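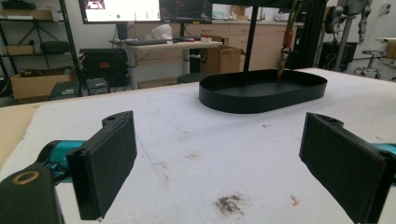 A table where nothing should stay

The workroom of Groreo is on the ground floor, behind a door which does not close well in warm weather. When I arrived, the manager of the room was still on the phone with a customer, and she showed me with her hand that I should come in and find a place to sit. I visited her in June 2022 for our series on small workshops, and we talked for 50 minutes, with one pause when a driver came for a signature. She asked me not to print her name. "Write that it is the person from the workroom," she said. "The customers know my voice, that is enough."

Groreo repairs and sends out straps, hooks and other hanging parts for people who keep heavy things off the floor: bicycles, boats, tools, plants in large pots. Last year 2,770 parcels left the room, and 461 of them contained something repaired. She knows these numbers by heart, as she had to put them in a report in the spring and the first version was wrong.

I wanted to speak with her about the room itself, and in particular about the table. It has a top of white foam, and it surprised me that somebody would choose white for a place where people handle old metal.

"Everybody asks about the white," she said. "My first table was dark wood, very beautiful, from a school that closed. I lost so many small pieces on it. A black screw on a dark table is gone. You pass your hand over it and you hear it fall down, and then you are on your knees for the rest of the morning."

The foam also has another purpose. Customers send her parts which have a painted or polished surface, and on a hard table these get scratches when they are turned over. Before the foam she worked on a folded towel. The towel caught on the hooks, and she often pulled the whole work toward herself by accident.

I asked if the marks on the foam do not trouble her. There are gray smudges on it, and a brownish stain near the middle which is hard to overlook.

"The stain troubles my colleague more than it troubles me," she answered. "He tried soap, he tried vinegar, he tried a product from Wallow which smells like oranges. It became a little lighter at the border, and in the middle it is the same. I told him to leave it. When you rub foam too much it becomes rough, and then dirt goes in even faster. A smudge is only a smudge. I would change the top if it began to leave color on the straps, but it does not."

She has changed the top two times. The first foam was too soft. It felt pleasant under the arms, but a heavy buckle sank into it and would not lie flat, so she could not judge if it was bent. The second was from Asamoah, a supplier of packing material, and she liked it, but it was sold only in narrow pieces and there was always a line between them. Small things went into the line. The present one she cut herself, with a long kitchen knife and a metal ruler, and she does not recommend the kitchen knife.

There is cardboard under the white top. "That came from our own boxes," she said. "I wanted one more layer, and we had the cardboard already. Some people buy a special mat for this. I have nothing against the special mat, only I have so much cardboard."

We came then to the tray. It is black, oval, with a low rim, and it is the only tray she permits on the table. She speaks about it with more feeling than about anything else in the room.

"Before, we had many little dishes. Jam jar lids, a saucer, the cover of a paint can. Each person had a system, and I believe each system was good, but only for the person who invented it. When I came back after lunch I did not know which screws belonged to which order. Now there is one tray and one order. The parts which you take off go in the tray. When the order is finished the tray is empty, and if it is not empty, the order is not finished. I do not need to explain more than this to a new person."

I wanted to know why the rim must be low. She explained that with a high rim the fingers have to go in from above, like a bird that takes food from a bucket, and with a low rim you can slide the part up the side and out. She also prefers the oval form to a rectangle. Small washers collect in the corners of a rectangular tray and it is annoying to get them out with short nails.

And black, on a white table? I said that this seemed to go against her own rule.

She laughed. "Yes, yes. I looked for a white one, and I found only a white one with flowers. But the new metal parts are bright, and on black you see them well. The old dark ones are more difficult, I admit it. For these I put a piece of paper in the tray. It is not elegant."

Over the table she likes to have something hanging. A hook which lies on its side, she says, tells you very little. When it hangs on its strap you see how it wants to turn, and if the strap comes out straight or with a twist. During our talk she took a green strap in her hand to show me how the weave should lie, and she held it against the light from the window for a long time, longer than I needed, and said something in her own language to it.

"People look always at the metal first," she said. "They send a photo of the metal and write that it is broken. Most of the time the metal is fine. You should look at the place where the strap goes through, where it bends. Push the fibers together with your two thumbs. If you see white fuzz inside, or it feels stiff like old bread, then please do not hang anything above your head with it."

She gives the same advice to everyone who calls, and she repeats it on a small card from Dudix, a printing service, which goes in every parcel. The first card had too much text. The new card has only a drawing of two thumbs.

The rest of the room she describes as "the part I am less proud of." The desk with the computers stands in the back, and one can work at the table without seeing the e-mails come in, if one sits with the back to it. This was her wish from the beginning. She does the addresses and the labels there, in one block at the end of the afternoon, and she thinks the mistakes became fewer after she stopped to run between the table and the keyboard with each parcel. The desk is light wood. She would like it to be a little higher, and she has been saying this for a long time.

"The desk collects things," she said. "I put down one thing, only for a minute, and the next day it has a family. The table is never like this, because the table has a rule. The desk has no rule. Maybe I should make one, but I think everyone needs a place without a rule."

For seating she believes in the round stool without a back. It goes completely under the desk when it is not used, and you cannot hang a jacket on it. Her colleague would prefer a proper chair, and they have agreed that he may bring one if he also takes it home in the evening. Until now he has not brought it.

About the shelves she has a stronger opinion. They are metal, black, and open at the front. Farther back there is a row of beige cabinets which were in the room already when the firm moved in, and she uses them for paper, invoices and winter things. Nothing for the daily work is allowed behind a door.

"If I cannot see it, I order it again," she said. "I had a whole box of buckles in a cabinet, and I bought a second box, and then I found the first. On the open shelf this cannot happen. It looks less tidy, I know. My mother visited once and she wanted to put a curtain."

The boxes on the shelves are ordinary cardboard. She tried plastic containers for one season and gave them away. They slid on the metal, and the lids never stayed with the right container. Cardboard does not slide, you can write directly on it, and when the box becomes weak you cut it for packing and take the next one. An open box on the floor is permitted, with one condition: it must be a box which someone is filling or emptying on the same day. If it is still there the next morning, it has to go up or go out.

I asked her what she would say to a reader who has no workroom, only a corner in the garage or one end of the kitchen table, and wants to repair a few things there.

She thought about it while she rolled up the green strap. "Start with the surface. Take something light in color and a little soft, even a piece of old packing foam, and put it away after. Then one tray. Do not buy the box with many small compartments, it is a nice present but you will fill it with things that you never use. And something to hang from, a strong nail, whatever you have. After this you can wait. Work there for a month and you will know what is missing."

And lamps, I asked, as she had not mentioned the light at all.

"The light is bad," she said. "Please come again in the winter and we can talk about the light."

The driver came back at this moment. He had forgotten one parcel, and she went with him to look for the right label.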